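Three Saturdays at the Pondik Reading Room

2025-10-12

I have been going through the old borrowing ledgers at the Pondik reading room for three Saturdays now, and I want to write down what I've found before I mix it all up. This is mostly for my own use, but a few people from the neighborhood read this blog, and some of them have family names in those books.

The reading room is the two-story building on the corner past the feed store. It began as a subscription library. You paid a fee at the start of the year and got a numbered card, and the number went into the ledger next to every book you took home. The town took it over later and dropped the fee, but the clerks kept the same ledgers going until they ran out of pages. There are 24 of them. Ten are in good shape. The rest have water stains, loose spines or missing covers.

Mirjana Mladenović gave me the key to the back room and a pair of cotton gloves, then told me to forget the gloves and just wash my hands. She says gloves make people clumsy and more pages get torn that way. So I wash my hands.
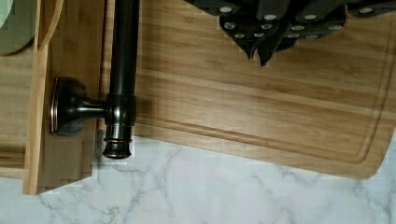 The first ledger I opened starts in the middle of a year, with no title page. The columns are date out, card number, title, date in, and a narrow one at the end for fines. The handwriting changes every few pages. One clerk wrote very small and shortened everything, so a title might be four letters and a period. I spent most of the first Saturday working out that "Gdn. Alm." was a garden almanac and not somebody's name.

Card 447 is the one I keep coming back to. Whoever had it took out a book nearly every week for years, almost always travel or natural history, and never paid a fine. Then for one whole winter there is nothing, and in spring the card shows up again borrowing children's books. The list that matches card numbers to names is missing for those years, so I can't say who it was. I have a guess, but I'd like to see it in writing first. 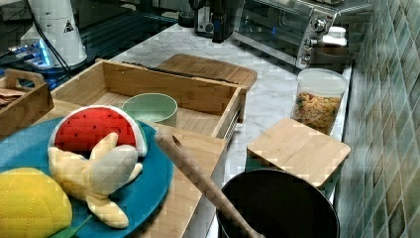

The fines column is more interesting than I expected. Most are small and paid on the spot. Some have a note beside them, such as "flood" or "dog." One man was charged for a book on beekeeping, and the clerk wrote "returned with honey" in the margin. I don't know if that means the book was sticky or he brought a jar.

I should say something about the collection itself, because people ask. The catalog from the year the town took over lists 1318 volumes. A good part of that came from one donor, a family called Brandão who had a house on the river road and sold up. Their books have a blue oval stamp inside the front cover. You can still find a few on the open shelves downstairs, mostly bound magazines and a set of histories with volume three missing. I checked the ledgers for volume three. It went out in October on a card that was never used again.
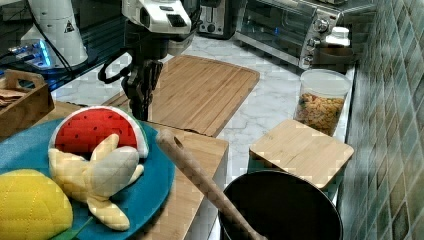 The second and third Saturdays I spent typing. I have a plain spreadsheet with one row per loan, and I copy the title exactly as the clerk wrote it, with my reading of it in the next column. It is slow work. Where I can't read a word I put a question mark and move on – going back later with fresh eyes helps more than staring at it.

The back room has one window and gets dark by four. Mirjana is looking into a better lamp. She would also like the damaged ledgers put in proper boxes before the heating comes on, and I agree with her, as the pages in the worst one have started to curl.

I posted a short note about card 447 last week and asked if anyone knew where the missing name list might be. I got one answer. 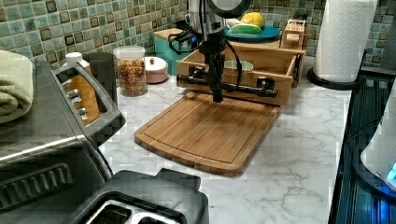 Eldana Kahsay wrote that the name lists were never kept with the ledgers. Her aunt helped out at the front desk one summer and remembered them in a flat tin on top of the card cabinet, and when the cabinet was moved upstairs the tin went into the cupboard under the stairs with the old date stamps. She thought it was worth looking there before giving up on it.

I asked Mirjana. The cupboard is locked and the key is on a ring with a lot of others, none of them labeled. We are going to try them next Saturday after closing. In the meantime I'm starting on the fourth ledger, the one with the green cover.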